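Asunto: Re: Reparto de episodios para la cocina pequeña

Hola a todos:

Contesto debajo de cada punto del mensaje anterior, que dejo recortado.

> En el último recuento de Rivis salen 1759 episodios en la
> carpeta de la cocina. Antes de seguir grabando me gustaría
> saber cuántos sirven para entrenar y cuántos son
> repeticiones de lo mismo.

De los 1759, he descartado 409. La mayor parte son episodios en los que el operador suelta el mando antes de que la pinza termine de abrirse, de modo que la última acción registrada no corresponde a nada. El resto tiene la instrucción mal escrita o directamente vacía. No los he borrado; están en la subcarpeta "revisar", por si alguien quiere recuperar los que solo necesitan otro texto.

En cuanto a las repeticiones, sí, hay muchas. Casi todo lo grabado en marzo parte de la misma colocación: el bol en la esquina del fondo, los platos delante y la pinza entrando desde arriba. El modelo que entrenamos con eso va a la esquina aunque el bol esté en otro sitio.

> Propongo fijar un número de episodios por colocación y
> cambiar la mesa entera cada vez. En Javville lo hacían con
> 50 y les parecía suficiente.

De acuerdo con fijarlo, pero 50 me parece demasiado para una tarea tan corta. Prefiero 20 episodios por colocación y más colocaciones. Cambiar la mesa entera cuesta casi 12 minutos entre recoger, volver a poner y comprobar que el brazo llega a todo, así que sugiero alternar: una vez se cambia todo y la siguiente solo se mueven los objetos que intervienen en la instrucción.

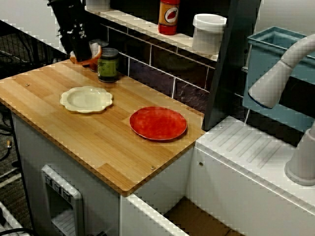

También hay que variar lo que no se toca. Si el tarro verde está siempre junto al bol, no tenemos forma de saber si el modelo busca el bol o se guía por el tarro. Lo mismo vale para los dos platos. En cada colocación nueva habría que mover al menos uno de los objetos que no salen en la instrucción, y anotarlo en la hoja.

> ¿Qué hacemos con las instrucciones? Ahora cada uno escribe
> lo que quiere.

Yo dejaría que cada uno las redacte a su manera, pero con dos condiciones: que se nombre el objeto y que se diga el destino. "Pon el bol en el plato rojo" vale. "Mueve eso" no vale. Si hay dos objetos del mismo tipo sobre la encimera, el color es obligatorio. El guion de Kostiuk ya detecta las líneas vacías y puedo añadirle una comprobación para las que no llevan destino.

> Por último, los fallos. ¿Se guardan o se repite el episodio?

Se guardan, marcados como fallo. Si la pinza no agarra a la primera y el operador corrige y termina la tarea, eso cuenta como éxito y no hay que repetirlo; de esos tenemos muy pocos y son los que más falta hacen. Solo se tira el episodio si se corta la grabación o si alguien mete la mano en la encimera.

Quedan dos cosas sin resolver. El formato de exportación de Drosell no admite la marca de fallo y de momento la llevo en un fichero aparte. Y falta decidir quién revisa los 409. Yo puedo con la mitad, si alguien se queda con la otra.

Subiré la hoja nueva al repositorio esta tarde. Hasta entonces, por favor, no grabéis más con la colocación antigua.

Un saludo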